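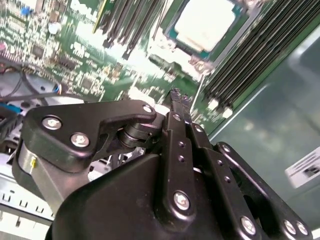
Edeo board-service kit (Dronis) -- acceptance checklist, Mangundap bench
Unit under review: gripper, finger set, wrist camera, fixture plate

1. Finger fasteners. Checked and tight. PASS
2. Finger tips. Light wear. Replace at 100 cycles per supplier sheet. PASS, comment
3. Linkage play. Within limit at both ends of travel. PASS
4. Emergency stop. Tested 2 times, arm holds position. PASS
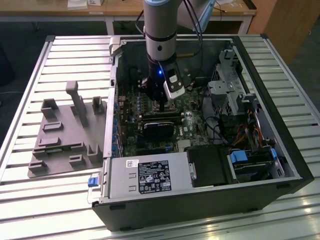

5. Cable run on the arm. Check slack at full wrist rotation. Secure the run -- add a tie below the wrist. ACTION
6. Tower isolated from mains, side panel off, case earthed. PASS
7. Fixture plate seated on bench rails. No movement by hand. PASS
8. Approach speed over the socket. Supplied default is too high for bare contacts. Reduced to 16 mm/s. ACTION

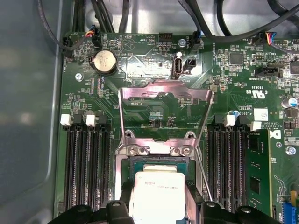 9. Load plate fully open before any approach with a processor. The Muneo software does not check this. Operator to confirm. ACTION
10. Grip force on processor edges. Set to 42 per cent. No marks after release. PASS

Result: conditional. Recheck 5, 8 and 9 in June.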